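What I Learned From an Open Day Full of Washing Machines

I went to the open day at Troltosska because I had time and because it was a short drive. The company collects training material for home robots. It works out of a large hall that used to hold a furniture importer, and it opens the doors once a year, in August, for anyone who signs up. There were 83 names on the list at the desk when I signed in.

I have been to a few robot demonstrations before. They follow a pattern. There is a rope, a stage, some music, and a machine that does one thing it has been prepared to do for months. People film it and go home. I have never learned much from one of these, and I have come to think that they do some harm. They give the public a wrong idea of where the hard part is.

The open day had no stage. We were given a sheet of paper with a map of the hall and told we could walk where we liked as long as we stayed out of the way of people working. The staff went on with their day. For the first half hour I thought this was poor planning. By the end of the visit I thought it was the best decision they had made.

Most of what goes on in that hall is people doing chores with a tool in the hand. The tool is a gripper with metal fingers, and the person holding it uses it in place of their own fingers. They open doors with it, move cloth with it, pick things up and put them down. Recordings of this work are then used to teach a robot arm how to do the same jobs. The company's reasoning is that people are already good at chores, so it is cheaper to record people than to steer an arm by remote control through thousands of tries.

I spent most of my visit near the laundry corner. It sits by the staircase, with bathroom furniture on one side of it, and it is not tidy.
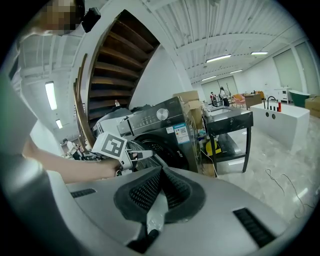
A hand-held gripper reaches toward the open door of the front loader.

I stood there long enough to see the same job many times. A cloth goes in, the door is shut, the door is opened, the cloth comes out. Then the cloth is dropped in a different shape and it all starts over. One of the workers told me the target for that job was 2,000 good recordings, and that a recording in which the cloth snagged on the door was kept in a separate folder and still used. She said the snags were worth having. A robot that has only been shown clean runs has no idea what to do when a sleeve gets caught.

I think this is the part the public should see. A washing machine is a plain object, and most adults can load one while talking on the phone. Watching someone do it with two metal fingers shows how much we do without noticing. You turn your wrist to get past the rim. You push the door with the back of your hand when your fingers are full. You feel that the towel has not come all the way out and you go back for it. Take the fingers away and each of these becomes a small problem that has to be solved again.

There was a robot arm too, at the far end of the hall, made by a company called Nakamura. It ran a laundry program trained on the recordings. In the time I watched, it got a shirt out of a drum on the third attempt and missed a sock completely. The staff did not stop it or step in front of it. A man beside me said it was slower than his grandson, and he was right. I would still take that over a polished show. I now know what the thing can do and what it can't, and I could tell someone else.

The usual argument against this kind of visit is that it puts people off. Investors want to see success, and so do town officials who are asked to approve a lease. I heard this from a guest who works for Trivport, a firm that supplies warehouse equipment. His company gave up open days 2 years ago and now sends out videos. He said visitors had come away less impressed than when they arrived, and that sales had to spend weeks repairing the damage.

I understand the worry, but I don't share it. If a person is less impressed after seeing the real thing, then the first impression was wrong, and somebody put it there. A buyer who learns about the missed sock after signing is going to be a lot angrier than one who saw it at the start. The same goes for the rest of us. Towns are being asked to make room for these companies, and workers are being told their jobs will change. They ought to get a look at the ordinary day.

I do have complaints. The sheet of paper did not say what happens to the recordings once they leave the building. I asked at the desk and was told they go to a shared library called Zondus, which has 300 household jobs in it so far, and that customers pay to use it. I asked whether the people who do the chores get anything when their work is sold on. The answer was that they are paid by the hour. That may be fair — I don't know what the hourly rate is, and I was not told. But the skill in those recordings belongs to somebody's hands, and I would like to see a company at least put the question on its handout.

I would also have liked a turn with the gripper. Other visitors asked for the same thing. The reason given was insurance. Ten minutes with the tool and a pile of towels would teach more than an hour of watching, and one spare machine in a corner would be enough for it.

They plan to hold the open day again next August. The parking is behind the building, and the entrance on the street side is kept locked.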